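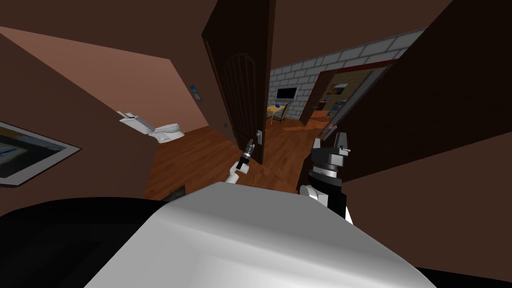

Figure 3. Simulated view over the robot body, with both arms reaching forward and an open doorway ahead.

4.2 Settlement and Reconciliation Under Outsourced Processing

The second group of effects concerns the time between card authorization and final settlement. Before the migration, Brullby ran authorization and clearing on separate in-house systems, and the two were matched by a batch job after the close of business. Under the agreement with Weritz, both functions moved to a single hosted platform. The bank kept its own general ledger, so a matching step is still required, but it now works from one transaction file instead of two.

We drew a sample of 3,000 merchant transactions from the period before the migration and 2,000 from the period after it. The samples differ in size because the hosted platform deletes its detailed message logs earlier than the old system did. Each transaction was assigned to one of four outcomes: matched on the first pass, matched on a later pass, matched by hand, or written off. Reversals were treated as part of the original transaction and were not counted a second time.

Two changes in procedure affect how the outcomes should be compared. First, Brullby changed its cutoff time in November, and transactions near the old cutoff could fall into either business day. We assigned these by authorization timestamp. Second, merchants using Fusen terminals send a shortened reference field, which the old system padded with zeros and the new platform leaves as received. A match that failed only on this field was coded as a later-pass match in both samples, even where the operator log shows that staff cleared it by hand.

Fee disputes were handled separately. Noh, the acquirer for most of the smaller merchants in the sample, bills interchange on a net basis – the other acquirers bill gross – and its statements cannot be split by transaction without the underlying fee table. Rivadeneyra supplied this table in the version dated June 11, 2019, and we applied it to both periods. Later changes to the fee schedule are therefore not reflected in the cost estimates.

The coding rules were applied by two readers working independently. Disagreements arose mainly over partial refunds, where a single refund message may refer to more than one purchase. These were settled by reference to the merchant's own deposit record where one was available. Where no deposit record could be obtained, the transaction was left in the sample and coded as matched by hand. The cost model in Section 4.3 uses the same coding.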